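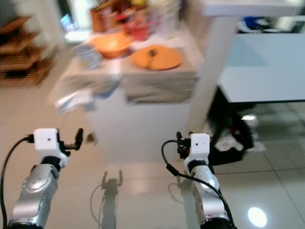 Neue Küchenecke im Nachbarschaftstreff Laleck ist offen

12. Juni 2019. Endlich! Seit heute früh können wir in Laleck wieder zusammen kochen und essen, und ich freue mich wirklich wie ein Kind. Der alte Herd ist schon im Februar rausgeflogen, danach gab es bei uns nur noch belegte Brote. Das orangefarbene Geschirr kommt aus der Auflösung vom Café Desjardins, 37 Teile für 114 Euro, da konnte ich nicht nein sagen (Teller, Schüsseln, alles bunt durcheinander).

Beim Besteck ist es ähnlich wild. 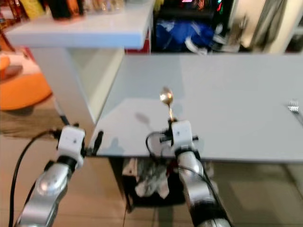

Goldene Löffel und silberne Gabeln, passt nicht zusammen, gefällt mir aber gerade deshalb. Wer zu Hause noch Messer übrig hat, bringt sie bitte mit, davon haben wir erst sechs. Gekocht wird ab jetzt jeden Mittwoch, los geht es mit einer großen Linsensuppe. Anmelden könnt ihr euch vorne am Tresen oder drüben im Laden Drumov, dort liegt auch eine Liste.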